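Teaching by the tomato

The first thing Haf Probert does when I sit down is move my chair six inches to the left. The second is to hand me a headset and two gloves, one of them still warm from the last person. "Pick up whatever you fancy," she says. "Just do it as if you were in your own kitchen."

In my own kitchen I have never had metal forearms. It takes me most of the morning to stop staring at them. I lift my right hand and a large grey arm swings across a simulated table, black fingers spread, and knocks a carton clean over. Probert presses a key and everything is back where it was. "Lovely," she says. "Again."

This is Dedeck, a small robotics outfit above a closed carpet showroom, and I have come to spend a day making examples. A learning system of the sort they build here picks up its skills from people, by way of recordings: what the arms saw, where every joint was, what the person steering them did next. Give it enough of those and it begins to work out how to do the job itself. Each recording is called a demonstration, or a demo if you've been here longer than a week, and mine last anything from 17 seconds to the best part of two minutes.

The job this month is called Flidell, after a village where Ifor Hughes once had a very good lunch. Hughes designs the tasks. Flidell is all about food and the things food gets put in or on, and he has written 36 versions of it, each with its own starting layout. Sometimes the table is pale, sometimes dark. Sometimes there's a vegetable in the way that you aren't meant to touch at all.

"People think we want perfect ones," Hughes tells me, eating a pasty over his keyboard. "I used to think so too. We trained on nothing but tidy demos back in March and the first time the arm missed a grab it just sat there. It had never seen anyone miss."

So now the fumbles stay in, provided the person recovers. I find this enormously cheering. By late morning I've fumbled more or less everything on offer, and Myfanwy Ifans, who checks the recordings, has kept eight of mine. She watches them at double speed with her chin on her fist, marking the moment when a grip begins and the moment it ends. She can tell who was driving by the wrists alone. Arwel Eynon comes in high and drops straight down, she says, while Probert sneaks up from the side.

What surprises me is how much there is to decide. Which hand? How close do you go before you close your fingers? Where do you leave the hand that isn't busy? I park my left one any old where, until Ifans points out that the system will learn that too, and I start giving it some thought. 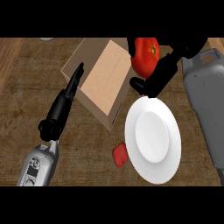
A tomato in the right hand during a simulated tabletop run, with the box and the empty plate close by.

After lunch something clicks. I stop thinking about the gloves, and the grey arm goes where I want it to – not gracefully, but it goes. Horacio Echeverría, who writes the training code, wanders over to watch and then runs last night's model on the same layout so I can compare. It reaches for the tomato, hesitates, shuffles its fingers and tries again. That little shuffle is pure Eynon, according to Ifans, and the whole room agrees.

The team has 278 usable demos so far and would like a great many more before the real arms get a turn. Echeverría is already fretting about tomatoes that squash. Probert is fretting about who has got the second pair of gloves. I ask if I can do one more, and she moves my chair back to the right and resets the table.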